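Pintér Adds Teal-Green and Blue to Zelby Backdrop Fabric Line

SKUNDERVILLE — Pintér, a maker of fabric backdrops and room dividers, has added 2 colors to its Zelby line of plain backdrop panels. The new colors, teal-green and blue, are available to order now and will ship from the Skunderville warehouse starting in September.

Zelby panels are used behind workbenches, photo tables and demonstration areas where a plain, single-color background is needed. The existing line consists of gray, white and black. Customers who work with dark or light items had asked for a background that separates from both, and the teal-green was selected after side-by-side tests under overhead lighting. The blue was developed as a companion color, for use as an end panel or as a marker between adjoining work areas.

Panel construction is unchanged. Each panel is hemmed on all four sides and hangs from a rail 25 mm deep. Panels of different colors can be hung on the same rail with their edges meeting. The lower hem accepts a weight bar, sold separately. Covers can be removed from the rail without tools and machine washed in cold water. In Pintér's own tests, both new colors were put through 100 wash cycles and then compared with unwashed cloth from the same dye lot. The color difference remained within the tolerance already applied to the gray.

Dye lots are recorded on the sewn label. Customers who order replacement panels for an existing wall should quote the lot number, as small differences between lots are more noticeable in the teal-green than in the neutral colors. The first production run of the two colors is nearly 3000 panels, with a larger share going to the teal-green.

The rail, end caps and wall brackets are supplied by Fisness and are the same parts used for the current line. Existing rails do not need to be replaced. For walls that combine both colors, Pintér recommends hanging the wider area first and fitting the end panel afterward — the seam is easier to set straight from that side. Panels should be left on the rail overnight before final adjustment so that fold lines can relax.

Swatches of both colors are available on request. Screen color varies and should not be used for matching.

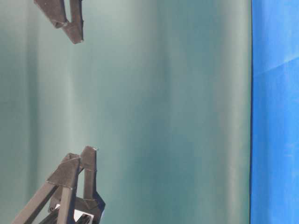
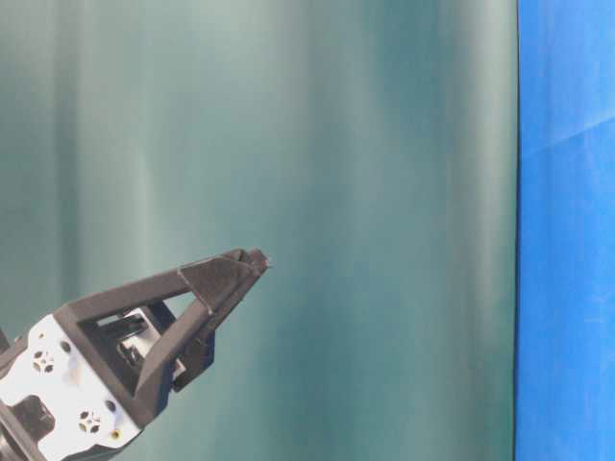 Teal-green backdrop with blue at the right edge.

By the Pintér Press Office, Skunderville

Prices for the new colors are the same as for gray. Mixed-color orders are packed by color and labeled on the outer carton. Installation sheets for the Zelby line have been revised to cover two-color walls and are included with each rail. Requests for swatches and lot information should be sent to the Skunderville sales office.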